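From: Ohemaa Quaye
To: Netby household list
Date: 12 April 2024
Subject: Re: Dustpan and brush v. crumb roller for the craft tables

Giang Hồ wrote:
> Hello all. Following on from the spills at the last two sessions, can we
> please settle what we sweep the tables with? Bushra found the Vondance
> crumb roller in the catalogue and it claims to pick up "anything up to
> pea size" in one pass. Lutfa says a plain dustpan and brush does the
> same job for less. I'd like to order before the end of April. We need
> 2 for the big room either way.
>
> Also, does anyone still want the Jaderwood table covers? I have a price
> for 25.

Giang, thanks for pushing this along, but I'm going to be awkward.

I don't believe the crumb roller claim. We had something very like it at Powell when I ran the sewing group there, and it was fine on breadcrumbs and thread ends. Put it on lentils and it rode over the top of them, and the ones it did pick up jammed in the brush. Somebody had to get them out with a crochet hook. "Up to pea size" in a catalogue means one pea, I suspect, placed carefully.

I'm not convinced by the dustpan camp either, at least as Lutfa put it. A dustpan and brush is only as good as the lip on the pan. The cheap sort bows in the middle after a month and you end up chasing a line of bits backwards across the table, and then on to the floor.
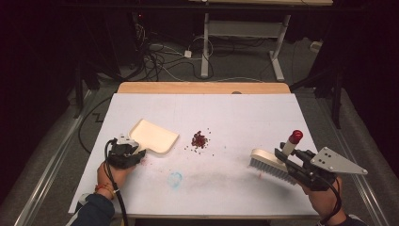 What we sweep up matters more than the name on the packet, and for us that mostly means the dried stuff from the collage trays. Glitter is a lost cause and I leave it out of this. Small hard things behave differently from crumbs: they roll. Look at the little dark red bits in the middle of the white surface, beans or seeds by the look of them, with single ones dotted about away from the heap. Any brush will shift the heap. I'd judge a set by the strays. Dense bristles like those white ones worry me a bit there, as I've known a scrubbing brush ping a dry bean clean off a table. I would sooner have something softer and longer, but I've no proof, and Binta swears by a scrub brush for dried paste, so perhaps we want one of each sort and no roller.

A flat lip on the pan, yes. I'd insist on that whoever we buy from. Please could whoever goes to the shop lay it on a shelf and check for daylight underneath?

On the table covers, I can't see the case for 25. We have never had that many tables out. Has anyone asked whether they wipe clean, or are we taking the seller's word for that as well? The last lot were meant to, and the felt pen is still on them.

So from me, no to the roller unless Bushra can borrow one and try it on a handful of dried beans, scattered properly and not in a tidy pile. If it gets the lot in one pass I'll say so on this list and pay for the first one. Dustpans, yes, subject to the lip. Covers, not yet.

Bushra, does the catalogue say anything about sending it back?

Ohemaa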